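Count the Bad Demonstrations Too

Opinion, October 2022

Most written advice on teaching a robot by demonstration starts from the data set and works backward to the person holding the controller. I think that order is wrong. The operator's habits end up in the learned behavior whether or not anyone wrote them down, and a group that does not keep track of its operators does not know what it has trained.

At Flodport we have been collecting remote-control demonstrations of bin picking since February. The set now stands at 2,917 episodes from six operators. The task is dull: lower the gripper, close on one item, lift it clear of the walls, release. Every operator got the same instructions, four short lines on a card. The recordings are nothing alike. Ville Huttunen comes straight down from height and corrects in the last few centimeters. Hülya Işık drops early, travels low, and approaches from the side. Both methods work. A policy trained on the two mixed together hesitates at mid-height, where the sources disagree, and sometimes settles there.
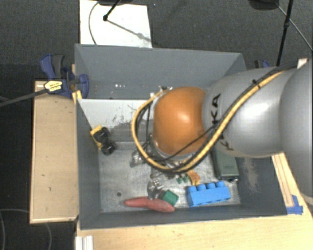

Is it better to guide the arm by hand than to drive it remotely?

For a bin task, remote control is usually the better choice, provided the operator sees only what the policy will see. A person guiding the arm by hand uses touch and a free view over the wall, and neither of those goes into the recording.

The second half of that answer gets skipped a lot. Our early remote sessions had the operator sitting next to the table, leaning over to look whenever the wrist blocked the camera. Success rates during collection were excellent. The policy did poorly on exactly those grasps, and we spent two weeks adjusting the network before Işık suggested turning the chair around. Collection got slower and uglier after that. Operators backed off, looked again, and tried a second approach. Those retries are the most useful part of the set, and under our old rules they would have been deleted.

This brings me to the practice I object to most, the cleaning of demonstrations. The Okine toolkit, which we use for logging, comes set to discard any episode longer than a fixed limit. The reasoning is that slow episodes are poor ones. Some are. Many are slow for the reason that the item was hard, and dropping them leaves a set in which every item is easy. We switched the filter off and added a field for the operator to say what went wrong. It takes a few seconds per episode – less than the time needed to reset the bin.

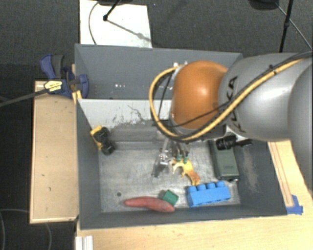 Item choice deserves the same suspicion. A block with flat, parallel sides says very little about an operator, as almost any approach closes on it. An irregular, branching piece like the yellow-orange one under the green fingertips is a different matter: there are several places to take hold of it, and people do not agree on which is best. I would want more of those and fewer cubes. Huttunen disagrees. He holds that easy shapes give the policy a stable base and that odd ones should come in only after the first training run. We tried his order on the Joltero arm and the results were within noise of mine, so the question is open as far as I am concerned.

What I would ask of anyone publishing a demonstration set is modest. State how many people drove the robot. Give each episode an operator code. Say what the operator could see. Keep the failures, marked as failures, and let the reader decide whether to use them. Of the 12 sets we looked at before starting our own, four gave the number of operators and none said where they sat.

Our own release will have those fields filled in for everything after the chair was turned. For the earlier episodes the view is entered as "unrestricted," and I would advise against training on them without a separate check of the blocked grasps.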